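Kitden adds refill packs to its children's craft boxes

Kitden, the subscription service that mails a craft box to families each month, will start selling refill packs in March. The packs replace the parts that run out first, such as glue, felt, yarn and paint, so that a project can be made a second time without buying the whole box again.

The first group covers 16 projects from the past year, including the paper lantern, the sock puppet theater and the Weso loom, a cardboard weaving frame that was the company's most requested repeat. Each pack has enough for two children. Instructions are not included but can be printed from the customer's account page.

Families who already get the monthly box can add a refill to their next shipment at no extra postage. Everyone else can order packs one at a time, with a minimum of three per order.

Kitden said the idea came from customer mail. Parents of brothers and sisters wrote in most often — one box rarely stretches to two kids — and teachers asked for supplies they could hand out to a class. A classroom bundle with 145 sheets of colored card and 60 glue sticks will follow later in the spring.

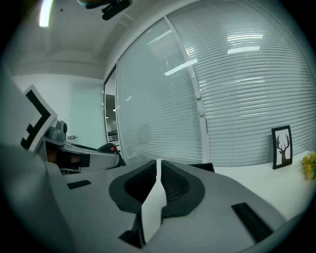 Light gray shell, black padded fingers and a white center piece.

The refills will be packed at the company's Clolavmont warehouse, where the monthly boxes are also put together. Chantharasri, the small yarn maker that supplies the weaving kits, is dyeing four new colors for the loom pack.

Boxes for ages three to five are not part of the program for now. Kitden said most of those projects use precut pieces that it does not stock separately. Orders open to current subscribers first, at 9 a.m. on the day the March boxes ship, and to other customers a week later.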